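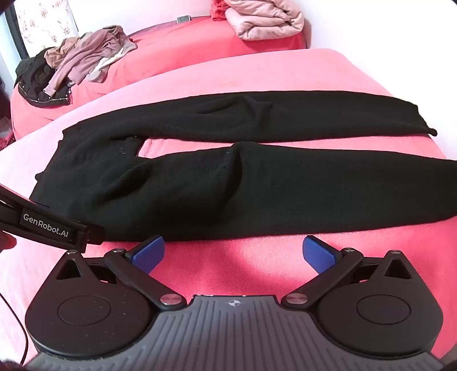 Black knit pants on the bed, lint included.

**Black knits and lint: is there a way to win?**

Posted by Benedito Magalhães, 3 October 2020

I moved to Kurkport in September and now share a laundry room with the rest of the building. Since then every dark thing I own comes home wearing somebody else's towel. The fuzzy pants are the worst. I've gone through 2 lint rollers, I've tried tape wrapped around my hand, and I once stood in the hallway slapping them against the door frame until apartment 202 asked if everything was okay.

I don't have a dryer of my own and I'm not buying one. I wash cold, regular detergent, normal cycle. The roller gets the big specks and then seems to pull up more fuzz for the next specks to hang on to. Is there a routine that works, or do people with black knits just stay home?

**Bernadette Mulcahy**

Staying home is the traditional method, but you can do better.

Turn them inside out before they go in. Most of the lint in a wash is floating around looking for something to grab, and it may as well grab the side that faces your legs. Wash them with other dark, smooth things. No towels, no fleece, no flannel sheets, and check every pocket for tissues. You'll say you checked. Check again.

Before you load a shared machine, wipe out the drum with a damp cloth. I did this in a laundromat in Pavelport for years and got looks, and I also got clean sweaters. If the washer has a filter you can reach, look at that too, though in a rental building you may find something in there that pays rent.

Don't overfill it. Clothes need room to move so the rinse can carry the fluff off. Use the gentle cycle for anything fuzzy, and a bit less detergent than you think.

For drying, shake them hard while they're still damp, then lay them flat on a rack or a clean towel. By clean towel I mean an old thin one that gave up shedding long ago. A new one will put you right back where you started.

As for the roller, go lightly and in one direction. If it's lifting the knit, switch to a damp rubber glove and stroke downward from the waist. It balls the lint up so you can pick it off. It looks ridiculous. You've already been slapping a door frame, so I assume that's no obstacle.

**Clandia**

buy gray pants

**Gachanja**

Agree with most of Bernadette's post, except I'd skip the gentle cycle if they've been worn a lot, mine never came out smelling right. Read the label first either way.

Also make sure it's lint and not pilling. Lint lifts off, pills are attached and you need a fabric shaver for those. Go slow, I put a hole in a cardigan in under a minute. I've done over 500 loads in shared machines and the only thing I'd add is a mesh bag. Cheap, zips shut, keeps most of the neighbors out of your clothes.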